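The Long Summer of the Gutton Bin
How a student robotics club spent its vacation learning to pick up a block
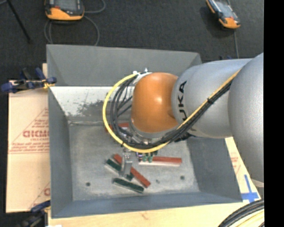

A club that started with a sign-up sheet

The Ibarra Robotics Club has never been a large group, and it has never been a quiet one either. If you walk past the workshop at the end of the hall on a meeting night you will hear it well before you see it – an argument over whose turn it is with the controls, somebody reading numbers out loud, and then a cheer that is much too big for what just happened, which is usually that a block went up in the air and came down in the right place.

I have been visiting the club on and off since spring, partly for this magazine and partly (I will admit it) because I like being there. There are 20 students on the list this year. A few came in already knowing how to write a program, and a good many more came because a friend was going and there was pizza at the first meeting. By August you could not easily tell me which were which, and I count that as the club's best piece of work so far.

The Banov Challenge

What they are all working toward is the Banov Challenge, a yearly contest for school teams that sounds so simple you wonder why anyone would hold it. The arm must take blocks out of a metal bin and set them down on a tray, sorted by color. There are 7 minutes on the clock. The blocks are dumped in by a judge, so they land any way they please, crossed over each other or shoved up against a wall, and the team may not touch them once the clock has started.

Red and green are this year's colors, and the green is dark enough to cause trouble. The students' vision program, which they named Clisteo after a long evening and a vote I was not allowed to witness, had no difficulty with red from the first day. Green was another matter. Clisteo would look down at a dark green block lying on gray metal and decide, quite calmly, that it was a shadow. Several weeks went into that one problem, and the fix had as much to do with moving the lamps as it did with the code.

Then there is the bin itself. Everybody calls it the Gutton bin, Gutton being the local metal shop that gave it to the club, and it is as scuffed a piece of gray metal as you could hope to find. The students are terribly fond of it. One corner or another always seems to need another look, so it is clamped down to keep it from creeping, and a strip or two of blue tape marks things nearby that I have stopped asking about.

Two blocks, crossed

I had always supposed that the hard part of a job like this would be the arm, because the arm is so big. It is a KUKA, with an orange wrist and a yellow hose that loops around it in a wide curl, and it does exactly what it is told. The hard part is deciding what to tell it. When two blocks lie across each other, you want the one on top, and a camera looking straight down is not much help in working out which one that is.

The team argued over this for most of the summer and ended up splitting into 2 camps. One camp wanted to measure height and always go for the highest block. The other wanted to give a pile a gentle nudge with the metal finger and see what came loose. I watched both ideas tried on the same evening, over and over, with somebody keeping score on the whiteboard and everybody else crowding behind the line on the floor, where they are supposed to stand whenever the arm is live. The height camp won by a little, and the nudge was kept for blocks stuck against the wall.

What I liked best was how the younger students got into it. One of the newest members spent a whole meeting dropping blocks into the bin by hand, between runs, and drawing how they landed in a notebook. Those drawings became the practice set, and the older ones now treat that notebook like something out of a museum.

What comes next

The contest is eight weeks off as I write this, and there is plenty left to do. The tray still needs a proper stand, the speed has to come up, and Clisteo has a habit of going for the same block twice. The club meets after classes through the fall, and visitors are welcome as long as they sign in at the front office and stay behind the line. Bring a snack to share if you come – the pizza is long gone.

Published 2 September 2026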